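# Questions I get about Pruvska, my little secondhand kitchen shop

*Last updated 2026-07-12*

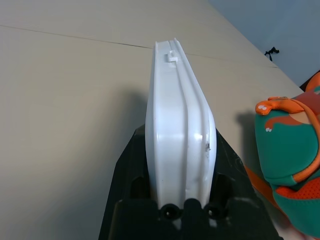

**What do you sell?**

Used kitchen stuff, mostly. Pots, mixing bowls, cake pans, storage boxes, and more odd measuring cups than one person should own. I started with a folding table at the Kelham market and now I have a real storefront with a real door (it sticks, push hard). I'm happy to sell things that show a bit of life, as long as they still do their job. A small dark scuff on shiny white plastic, like the one halfway down the side there, doesn't bother me at all. Cracks do, and so do melted spots.

**Do you buy from people who walk in?**

Yes! Bring one box at a time, please. I look through it while you wait and make you an offer in cash or store credit. Credit is worth 20 percent more, so most folks take that and go home with a different box of stuff, which my sister-in-law calls the problem with my shop.

**What won't you take?**

Nonstick pans with scratches, anything electric with a taped cord, and knives without a cover. I also pass on baby bottles. And no more fondue sets until September, I mean it. I have a whole shelf.

**I only have the lid. Or only the bottom. Want it?**

Oh, I love these. There's a bin by the register for singles and everything in it is a dollar. If you're hunting for a match, bring your half with you, because measuring at home and guessing never seems to go well - I've done it myself and I own four lids that fit nothing.

**How do I get sticker glue off?**

Cooking oil and baking soda, mixed to a paste. Leave it for 20 minutes, rub with a soft cloth, then wash with dish soap. Go easy on clear plastic, it can haze if you scrub.

**Can I return something?**

You have 60 days with the receipt, for store credit. If a thing turns out to be broken I'll give you your money back.

**Do you ship?**

Only small items, and only inside the state. Heavy casserole dishes cost more to mail than to buy. If you're over in Pluvberg, I drive there twice a month and can meet you at the library parking lot.

**Are you connected to Pathak Housewares?**

Nope, they're the new-goods store two doors down. Nice place. They get my phone calls and I get their packages.

**Where do I park?**

Behind the building, off the alley. The spots in front are metered and the meters are strict. If the back lot's full, try the church side of the street - it's free after six.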